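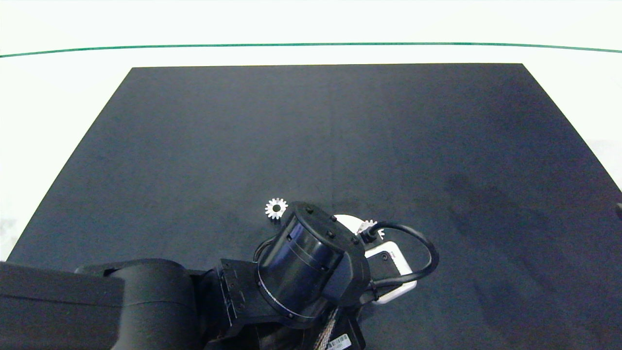 Cambios en el préstamo de libros a partir del 30 de agosto

Estimados lectores de la biblioteca de Istmont:

Desde el 30 de agosto cambian algunas reglas del préstamo, y quiero explicarlas aquí con calma, porque en el mostrador recibimos muchas preguntas. El plazo normal de un libro pasa a 17 días. Antes eran dos semanas exactas, y muchas personas nos escribieron que este tiempo les resultaba corto, sobre todo con las novelas largas. La renovación se puede hacer hasta 2 veces, en el mostrador o por teléfono, siempre que otro lector no haya reservado el mismo título.

Los diccionarios y los atlas siguen siendo de consulta en sala. Las revistas del mes tampoco salen, pero los números anteriores se pueden llevar a casa, con un máximo de 4 a la vez.

También ha llegado la donación de la librería Sandora, que cerró en mayo. Son 1.217 libros, en su mayoría de viajes y de historia local, con una parte pequeña de poesía en portugués que me ha dado mucha alegría. La catalogación avanza despacio. Los que ya tienen etiqueta verde se encuentran en el pasillo del fondo, al lado de los cuentos infantiles, y se prestan como todos los demás. Los que todavía no tienen etiqueta les pedimos dejarlos en su sitio.

El club de lectura en español continúa en la sala Caltov. En la próxima reunión hablaremos de los relatos cortos que elegimos antes del verano. No es necesario haberlos leído todos, ni hablar sin errores; yo misma los cometo cada vez. Quien necesite una copia puede pedirla en el mostrador.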